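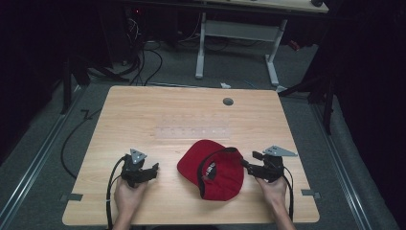
Hats and Knits: What to Sort Before the Gellwood Drop-off

The spring clothing collection closed on 2023-06-11 with 1,254 pieces logged, and 80 of those were caps and knit hats. Last January it was the other way around, with far more coats than anything else and hardly a hat in the boxes. We had several questions at the Gellwood counter about what condition headwear and knits should be in, so this item covers both.

Caps first. Baseball caps are the easiest thing to give and the easiest thing to get wrong. Turn the cap over and look at the sweatband before you look at anything else. A black band hides stains, so feel along it with a thumb for stiff spots. If it is stiff, it needs a wash. Cool water, a little dish soap, and a soft toothbrush along the band will do it. Don't put a cap in the dishwasher, whatever you have read. Older brims can have cardboard in them and they won't come back from that.

Fading is fine. A red cap that has lost a little color on the crown still goes out on the rack, and those are often gone by noon. A cracked brim, a missing closure, or a band that has come away from the crown goes in the rag bin. Logos and team names are fine too. Please don't try to pick off stitched lettering, as it leaves holes.

When you pack caps, nest them one inside the next with the brims all pointing the same way. A shoebox takes a short row of them. Don't fold the crown in half to save space.

Knits take a bit longer. Lay each piece flat on a table in good light and smooth it out with your hands. A kitchen table is fine as long as it is clean and has no rough edges to catch the yarn. 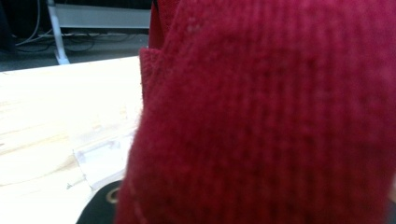
Ribbed knits stretch across the ribs, so don't pull them sideways to check the size. Run a hand down the length of the ribs and look for runs, thin places, and seams that have started to open. Cuffs and turned-over edges need to be unfolded and looked at on both sides, which is where moths tend to get in. Lint shows up badly on red and other strong colors. A strip of clear tape wrapped around two fingers picks up most of it, and a fabric comb will take care of pilling if you go lightly.

Small holes along a seam are worth fixing if you have matching thread. A hole in the middle of a panel usually isn't, unless you are good at darning. Tanko Ogundipe has a basket at the Ogunleye Street entrance for knits that need mending, and he would like them washed first. Pin a scrap of paper near the damage so he doesn't have to hunt for it.

Wash reds separately the first time. We had a bag come in this spring where one red sweater had turned everything else pink, and most of it could not go on the rack.

Bags should be dry, tied, and labeled either HATS or KNITS. Mixed bags are accepted but they go to the back of the line for sorting. The limit is 12 bags per household per visit. Drop-off is at the side door of the Clamus building, and there is short-term parking along the fence.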